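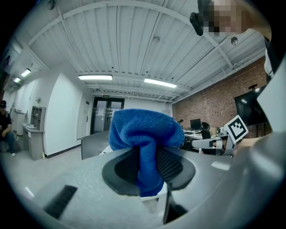 FOR IMMEDIATE RELEASE

Petska Publishes First Results from Household Chores Trial

TUNSTEAD, August – Petska today released the first results of its Dramstead trial, which tests whether machines can take on ordinary cleaning and tidying work in homes and small shops.

The trial covers 4 chores: wiping counters, folding cloths, loading shelves and sorting laundry. Of 1,000 attempts made without human help, 284 were completed to the standard expected of a paid cleaner. Wiping flat surfaces had the best results. Folding had the weakest, and soft items that bunch or twist in the grip remain the main cause of failure.

"These machines are not ready to work alone in a kitchen or a stockroom," the company said in a statement. "They can do parts of the job – slowly, and with a person close by."

A second round, carried out with Huanca, will add 20 types of cloth and towel. Petska has set no date for a commercial product.

The full report is available from the Petska press office on request.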